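旧台式机换处理器：工作台图集

Padeo 维修间 · 图集

七月起，我们陆续收到 Julell 培训中心退下来的一批办公台式机，共69台。机器大多还能开机，只是配置偏低，内存少，处理器也是当年的入门型号。培训中心打算把其中状态较好的留作打字和上网课用，其余拆件备用。换处理器是这批机器里做得最多的一项，本页的图都与这一步有关。

页面里不写完整的拆机教程，只把台面上用到的东西和主板上的几个位置交代清楚，供以后接手的人对照。各型号机箱的拆法、螺丝规格和散热器扣具的差别，见维修间的纸质记录本，编号从1号机开始，按收件顺序排。

一、处理器与零件托盘

零件托盘是灰色塑料的，上面有凸起的方格和长条形的槽，用来放小件，背后是一面带横向凹槽的铝板。台式机处理器不大，离开插座以后最怕两件事：磕碰边角，手指碰到底面。拿的时候只夹两侧，不压顶盖，也不要在台面上平推。

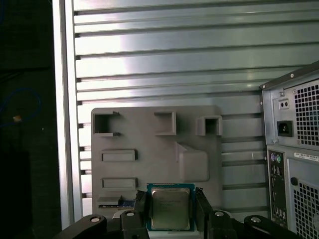

二、托盘的使用习惯

同一时间托盘上只处理一台机器的零件。拆下来的旧处理器先擦掉顶盖上的硅脂，装进防静电盒，贴上机器编号，再取新的。两颗外形相同的处理器放在一起很容易弄混，尤其是顶盖上的字迹磨淡以后，要斜着对光才能读出来。

擦硅脂用无绒布蘸少量异丙醇，从外圈往中间擦。干硬的硅脂不要用金属片刮，先用湿布敷一会儿再擦。擦布用过即弃，不要留到下一台。边角缝里残留的一点点可以用棉签处理，棉签头散了就换。

插座里的东西一律不擦，不吹，也不用棉签去碰。如果看到有灰，用手动气吹在高处轻轻吹两下；如果看到异物或者疑似弯针，停下来登记，机器放到待检架上。

三、主板与处理器插座

这块是戴尔的绿色主板，装在灰色金属机箱里，板上斜着印有白色的 DELL 字样。插座的金属压盖已经翻开，旁边是细长的压杆。处理器是英特尔的，银色顶盖，此时还在插座外面。插座附近的电感和电容挨得比较近，手和工具都要从空一点的一侧进去。

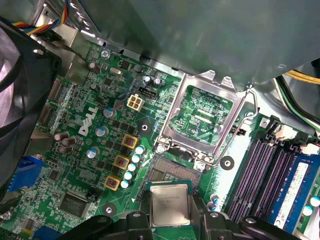

Jillville，2020年12月21日

这一轮换装到今天告一段落。登记表上的零件流水号排到564，包括处理器、内存条、散热器、硬盘支架和各种线材。流水号是按零件编的，不是按机器编的，一台机器往往占好几行，查的时候请先看机器编号一栏。

安装顺序照旧：

断电，拔掉电源线，按住开机键几秒，把余电放掉。

机箱放平，先拆挡在主板上方的部件，再拆散热器。散热器粘得紧时，左右小幅转动，不要直接往上拔。

松开压杆，翻开压盖。压杆有弹力，手指要一直扶着，抬到位再放。

核对处理器的缺口与三角标记，垂直放入插座，松手后不再挪动。如果四边高低不平，垂直取出来重新对，不要用力按。

合上压盖，压下压杆，扣到挡片下面。压的时候手感会偏紧，属于正常情况，但如果比上一台明显费力，先打开看处理器有没有放正。

涂硅脂，装散热器，螺丝按对角顺序分两遍拧紧，最后接回风扇线。

第一次开机时机箱侧板先不装。进入 BIOS 看型号是否识别正确，再看风扇转不转，温度升得快不快。待机十分钟左右没有异常，再装侧板，送去做系统。换过处理器的机器首次启动会慢一些，有的会自己重启一次，不必急着断电。

四、几点补充

主板型号不同，能支持的处理器也不同。插座一样并不代表能用，还要看芯片组和 BIOS 版本。这批机器里有14台需要先更新 BIOS，更新时必须装着原来的处理器，更新完成后再换。机箱正面贴黄色圆点的就是这一类，完成后把圆点撕掉，在登记表上签日期。

散热器尽量沿用原配。个别机器原配散热器的弹簧螺丝滑丝，已从拆件机上调换，备注栏写有来源编号。硅脂用 Yusuf 牌的小支装，一支大概够用几台，开封以后管口朝下放，当月用完。涂的时候在顶盖中间挤一小粒，靠散热器压开，不用刮片抹平。

主板上的四针供电接口在装回线材时容易漏插，漏插后的表现是风扇转、屏幕不亮。遇到这种情况先查这根线，再查内存，最后才考虑重新打开插座。内存条可以单根轮流试，试过的插槽在记录本上打勾。

CMOS 电池一并检查。时间不准或者每次开机都提示按键继续的，直接换新电池，旧电池投进门边的回收盒，不要和废螺丝放在一起。

拆下来的处理器暂不处理，按型号装盒，存放在2号柜的下层。需要领用的，在登记表上写清领用日期和装到哪一台机器。盒盖内侧贴有型号清单，取走一颗划掉一行。

培训中心要留用的机器，装好系统后统一放在靠墙的货架上，等对方来车取。鼠标键盘和电源线另行装箱，箱外写明数量。显示器不在这次的范围内。

内存和硬盘的更换另开一页图集，做完以后链接会加在本页末尾。登记表的空白页用完时，到维修间抽屉里取新的，接着原来的流水号往下写。

图文：Padeo 维修间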